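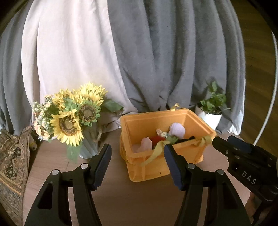 부다페스트, 7월

생활공간 정리 실습 보고서
주제: 작은 천 소품의 수납과 탁자 위 배치
작성: 아란카 버코시(Aranka Bakos)

1. 과제의 출발점

이번 학기 실습 과제는 집 안에서 자리가 정해지지 않은 물건을 하나의 수납 단위로 묶는 것이었다. 나는 인형과 천 소품을 골랐다. 이런 물건은 책이나 그릇과 달리 모양이 일정하지 않고 쌓아 두면 무너진다. 서랍에 넣으면 꺼내지 않게 되고, 선반에 늘어놓으면 먼지가 앉는다. 과제 이름은 조원들과 의논해 Virág로 정했다. 헝가리어로 꽃이라는 뜻이며, 탁자 위에 꽃을 함께 두기로 한 데서 나왔다.

2. 재료

수납함은 위가 트인 주황색 플라스틱 상자를 썼다. 옆면에 골이 져 있고 테두리가 말려 있어 손으로 잡기 편하다. 처음에는 Givar의 뚜껑 있는 상자를 생각했으나 뚜껑을 여닫는 일이 번거로워 제외했다. Drurkel의 천 바구니도 후보였지만 빈 상태에서 모양이 잡히지 않았다. 리본은 노란색으로 하고 예산은 500포린트로 잡았다. 꽃은 관리가 필요 없는 조화로 했다.

3. 담는 방법

상자 안은 칸을 나누지 않았다. 연보라색 조개 모양 천 소품은 뒤쪽에, 베이지색 작은 동물 인형은 그 옆에 두었다. 앞쪽에는 연분홍색 천을 넣고 그 뒤에 빨간 천 소품을, 가운데에는 초록색 봉제 소품을 넣었다. 칸막이를 넣은 안도 시험했는데, 조개 모양처럼 폭이 넓은 것이 칸에 맞지 않아 그만두었다. 물건이 서로 기대고 있으면 따로 받쳐 주지 않아도 된다. 다만 작은 것은 밑으로 내려가기 쉬워 위에 올려야 한다.

리본은 두 군데에 썼다. 뒤쪽 테두리에는 작은 나비 모양으로 묶고, 앞쪽은 묶지 않고 테두리에 걸쳐 옆면으로 늘어뜨렸다. 앞뒤를 모두 묶은 안은 물건을 꺼낼 때 손에 걸렸다.

4. 탁자 위 배치

밝은색 나무 상판에 상자를 놓고 왼쪽에 세로 홈이 있는 흰 꽃병을 세웠다. 꽃은 해바라기가 중심이고, 옅은 복숭아색과 흰색의 잔꽃을 왼편에 모았다. 해바라기의 노란색은 리본과 맞춘 것이다. 꽃병에 꼬인 황마 끈 손잡이가 있어 옮길 때 쓸 수 있다. 상자 뒤 오른쪽에는 흰 화분에 심은 작은 잎 식물을 두었다. 배경의 커튼은 회색과 옅은 분홍빛이 도는 흰색이라 주황색 상자가 묻히지 않는다. 왼쪽 끝의 갈색과 금색 무늬 천 가방은 상자와 색이 멀어 다음 배치에서는 빼는 쪽으로 의견이 모였다.

5. 검토

중간 발표에서 나온 지적은 두 가지였다. 첫째, 상자와 꽃병 사이가 좁아 꽃을 건드리기 쉽다. 둘째, 위가 트여 있어 먼지를 막지 못한다. 첫째는 꽃병을 11cm 왼쪽으로 옮기면 해결될 것으로 본다. 둘째는 Plarimeck의 얇은 덮개 천을 대어 볼 계획이지만 리본과 함께 쓸 수 있을지는 아직 정하지 못했다.

최종 제출 전까지 남은 일은 덮개 시험, 치수 기록, 배치도 다시 그리기이다. 배치도는 342호 실습실 벽에 붙여 둔다.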